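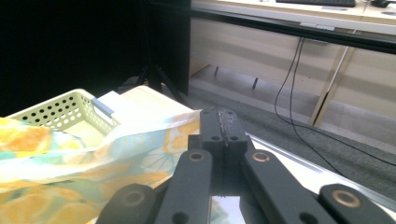

Hand-held gripper and a patterned cloth at the folding table.

Questions I keep getting about the folding project

I'm Ülle Org and I run the day shift in linens at Bollstead. People stop me in the break room with the same questions, so I'm typing up my answers. Last updated 16th December.

What are we even doing over there?
Teaching the Jodora system to handle cloth. One of us holds the gripper, picks up a piece, folds it, puts it down and starts over. The recordings go to the software folks. We have 2,065 folds in so far and yes, my wrist knows it!

Is it going to take my job?
I asked this first, loudly, in May. What I have in writing is that no hours get cut on the folding side through next year, and the two people who were leaving anyway won't be replaced. I don't love that second part and I've said so. If you want to see the letter, come find me.

Do I have to take a turn?
No. It's a sign-up sheet by the time clock. Turns are 40 minutes and you get your normal rate plus the skill bump (same one the press operators get).

Is it hard to use?
The first ten minutes feel like eating soup with salad tongs. Squeeze slower than you want to. Thin prints are the worst for me – they bunch up and you end up with two layers when you wanted one. Towels are easy.

Should I toss the bad folds?
Please don't! Finish it, mark it as a miss and go on to the next one. Fidel Benítez threw out a whole afternoon of misses before anyone told him they were useful, and he's still sore about it.

What will the machine do when it gets here?
Flat pieces only, to start. Pillowcases, napkins, that kind of thing. Fitted sheets, stains and mending stay with us. Somebody will have to load it and clear jams, and those spots get posted inside first.

Who do I complain to?
Me, or extension 74 if it's me you're complaining about – Fidel picks up.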